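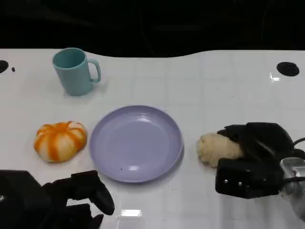
1/7 Gripper week, continued! Thank you all for the kind messages about the last thread, I read every one with my coffee and I promise I'm getting to the Triltura questions.

2/7 So, the right gripper has hold of the bread roll, which is my favorite thing to test with (lumpy, long, never quite the same from one end to the other). The lavender plate is the target, and the mug and the little striped pumpkin get their turns later.

3/7 I'm comparing two controllers on the same pair of arms, the Winico one and the Telell one. Same fingers, same table, same roll. Montserrat Hinojosa talked me into 1000 grasps each, so 2000 altogether, and I do blame her a little.

4/7 Winico first. It closes gently and I love that, but it thinks for a moment before it lets go, and over a long evening you start to feel every one of those moments.

5/7 Telell is quicker and a bit bossier - I had to turn the closing force down twice before I was happy with it on anything soft.

6/7 The glossy white table gives me more trouble than either of them, by the way. Overhead lights bounce right off it. If you have a matte mat you like, please tell me which!

7/7 Full numbers in May, once I'm back from Lagos. Love to everyone building things tonight - Celeste Saavedra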